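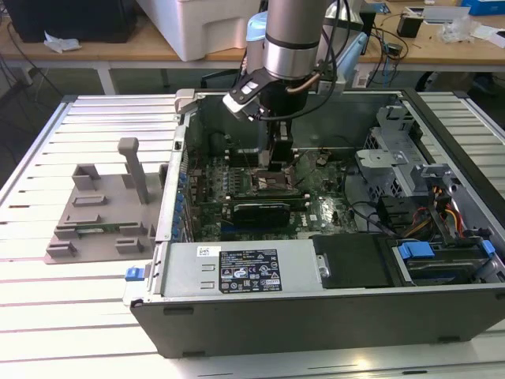 **Roslow Drift Day: spring progress report**

Hi all, here's where the track program has got to since your last payment came through in February. Short version: it's going really well, and the new skid pad is open!

**Track and surface**

The resurfacing at Roslow finished in March and what a difference it makes. The old patch at the exit of turn 3 used to spit stones into everybody's front bumpers, and that's all been dug out and relaid. Drivers who ran the shakedown came back grinning. The painted clipping zones are down, the tire wall on the outside has been pulled back a car's width, and the puddle by the pit entry drains properly now (we got a proper soaking to test it with, thank you April).

Still to do: the run-off behind the judges' stand. Fetik have quoted for the gravel and we'd like to go with them. They did the paddock entrance for us and it has held up beautifully, even with trailers over it all winter.

**Cars and entries**

We've had 394 entries for the season so far, street class included. Lots of older rear-drive coupes, a healthy bunch of wagons (love these), and more first-timers than we've ever had. The loaner car is back on the road too. It got a rebuilt gearbox, a welded diff and a new seat, and it sounds fantastic. The paint is still three colors and we've decided to keep it that way until the fall.

The static show has grown with it. The Sotomayor club are bringing two full rows to the summer meet, and their builds are spotless, so that end of the paddock is going to look amazing.

**Timing and scoring**

Pradent transponders are on order and the loop is already cut into the start line. Live scores should be up on the big screen by the June round. At the moment we're still on radios and clipboards, which works, but the wait between battles is too long and the crowd drifts off to the food trucks.

**Money**

Spending is on plan apart from one item. The extra drainage pipe came in $1,000 over, and we covered it from gate takings. Tire wall and paint both came in under. Receipts are in the shared folder under "Spring."

**Next up**

- Approve the Fetik quote for the run-off
- Second marshal training day in May, lunch provided
- Noise test with the loaner and 2 of the louder street cars
- Order wristbands for the summer meet

Come out for the June round if you can, gates open at 8 a.m. and there's a passenger seat free in the loaner!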